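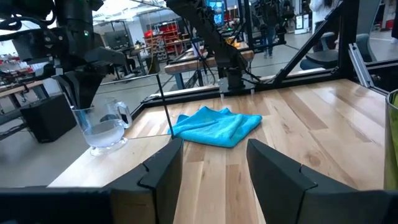

Responsibility for the two-arm table cell at our Cultutstead workshop passed to me on 25 February 2019, and I am setting down the routine we follow to keep it in working order. The cell handles tableware: cups, a pitcher, a cloth. The folded blue cloth has its own place on the wood, well clear of the pitcher, and every check of the grippers begins with it. Soft material shows uneven finger closure sooner than a hard cup does. My colleague Vinh Ung introduced this test, and it remains the first entry in the Murkar log.

Cups come second. One arm is sent to a green cup and told to hold it by the rim for 30 seconds while the operator listens to the joints. The other arm stays open near its own cup and must not drift.

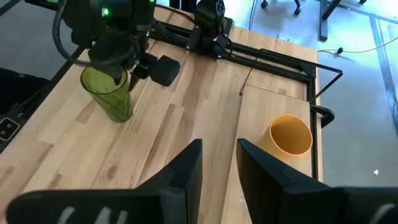 Cables and mounts

Each base plate is checked for tightness every 19 shifts. Cables are then followed by hand from the base to the gripper, with power off. A loop that has slipped toward an elbow is tied back before the arms are moved again.

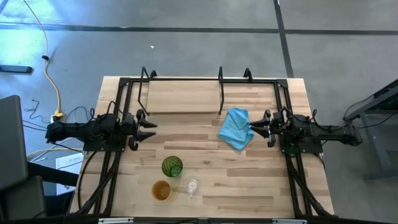 Thoa Vi keeps the torque driver from Ackermann, and it is returned to her the same day. Replacement finger pads are ordered from Gamano in packs of 4. Pads are always changed in pairs, and the old pair is kept until the new one has passed the cloth test.

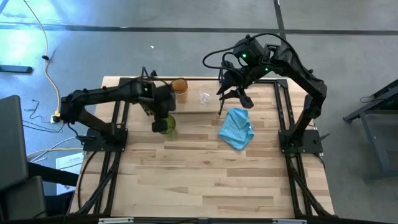
Speed is held at 85 percent for the first run after any adjustment. The operator signs the log when that run is complete. A fuller schedule, including the June inspection, will be posted separately.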